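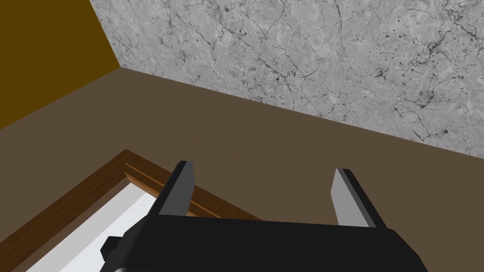

Wrist camera view in simulation: fingertip spread differs from the gripper width the controller reports

Posted September 2, 2024 in Simulation / End effectors

I am comparing two parallel grippers in simulation before we order hardware. Both are mounted on the left arm of a two-arm setup. The first is the Cladix model, wide body with flat blade fingers. The second is the Sostetti, narrower body, shorter fingers. The task is the same for both: approach a framed wooden object with a white inner panel lying on a flat brown surface, close on the rim, lift, put it back.

The controller reports the opening as a single number. With the Cladix commanded fully open, the wrist view shows the blades leaning away from each other, so the gap at the tips is wider than the gap at the base. With the Sostetti the fingers look parallel in the same pose. I had assumed both models were pure linear-travel grippers.

What I have checked so far:

The joint values for both fingers are symmetric and sit at their upper limits.
The camera is fixed to the wrist link, slightly behind the gripper, pointing down past the body. Same mount for both grippers.
Field of view is 60 degrees for both.
Physics step and controller rate are unchanged between runs.

Two things I would like to know. Is the splay real geometry, or is it the camera? And if it is real, which width should I use when I compare the two on rim grasps? The rim has a raised strip along its inner edge, so a few millimeters at the tip matter.

Over 1680 trials the Cladix misses the rim more often on the side nearer the arm base. I don't see that pattern with the Sostetti. I can post the gripper config if it helps.

— plainbearing

tolstack

Could be either, and you can separate them in a few minutes without touching the camera.

Query the world pose of both finger links at full open, then at half open, then closed. Compare orientations only. If the finger link orientation is the same in all three, the joints are prismatic and nothing is rotating. If it changes, somebody modeled the fingers on a pivot or a four-bar and your single width number is a projection of an angle.

If the orientations don't change, look at the mesh next. Blade fingers with a tapered tip are often drawn with a draft angle on the inner face. The link frame stays parallel and the visible surface does not. Load the collision mesh over the visual mesh and check whether they agree. I have seen several packages where the visual mesh has the taper and the collision shape is a plain box. In that case what you see in the wrist view and what the solver uses for contact are two different grippers, and your misses would follow the box.

On perspective: a camera behind and above the gripper will make straight fingers look spread or pinched depending on how they are tilted relative to the image plane. At 60 degrees that is not lens distortion, assuming a pinhole model. It is plain projection. The way to rule it out is to put two thin reference cylinders in the scene, parallel to the closing direction normal, one against each finger base, and render again. If the cylinders converge or diverge by the same amount as the fingers, the fingers are straight.

For the width, measure at the contact patch. Tip to tip if you are grasping with the tips, which for a thin rim you are. Don't compare the number from one controller with the number from the other. Vendors define zero and full differently, and the Cladix driver in particular reports stroke per finger in one mode and total opening in the other. Check which mode you are in.

xie_user_3

I use Xie grippers and never had this. Maybe try a different camera angle, or make the background plain. A busy wall texture threw off my edge detector for a long time. Also update the driver.

dukasex_bench

Adding to what tolstack wrote, with regard to the one-sided misses.

We ran a similar comparison in March on a Dukasex arm with 13 finger variants. A tip offset that is symmetric in the gripper frame should not give you misses on one side only. So I would treat that as a separate fault from the splay. Candidates, in the order I would check them:

1. Tool center point. If the TCP was set for the Sostetti and reused, the shorter finger length puts it in the wrong place along the blade. With the approach axis tilted, an error along the finger turns into a sideways error at the rim. It would show up on one side of the object and partly cancel on the other.

2. Body clearance. The Cladix body is wide. When you reach for the near side of the frame, check whether the body or anything attached to its side passes over the inner panel at low height. Turn on contact reporting for the body link and for any bracket or tab on it, and log it separately from the fingers. A light touch there can nudge the object before the fingers close, and in the trial log it just reads as a missed grasp.

3. Object yaw. If the object is always spawned at the same angle, the mitered corner may sit under one finger more often than the other. Randomize yaw and see if the misses move with it.

For reporting the comparison I would give three numbers per gripper: commanded width, gap at the finger base, gap at the tip. Take the last two from the collision geometry. Then plot success against clearance at the tip, meaning tip gap minus rim width, and leave the controller number out of the plot. The two grippers can then be read on the same axis even if one of them does splay.

Please do post the config, including the collision block for the fingers. If the splay is a pivot, also include the force limit. On a pivoting finger the normal force at the tip changes with opening, and matching the two grippers on motor effort will not match them on grip force.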